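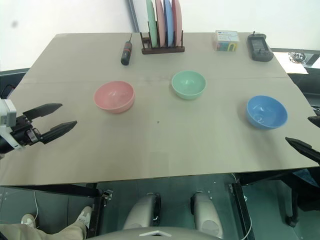 Patch night without losing your dinner

I've been playing Skimar since the closed test, and if there is one lesson I can pass along to newer players, it's that a big patch will always land right when you're hungry. So these are my little household habits for patch night, such as they are!

Clear 15 GB before you start. The launcher unpacks everything before it deletes the old files, and it gets very grumpy when the drive is full (ask me about the Ballthorpe update sometime).

Start the download, then the rice. On my line a 600 MB patch is done well before the pot is.

Eat from a bowl, away from the keyboard. I know, I know, the Sokol server queue can run up to 400 people and you don't want to miss your spot, but the game gives you 5 minutes to press Enter once you're in, and that's plenty of time to walk back from the kitchen.

Wipe your hands and your mouse before raiding. A barely damp cloth does it, with the mouse unplugged.

Cita server folks, your maintenance starts later in the evening than ours, so you may as well do the dishes first and log in with a clean sink.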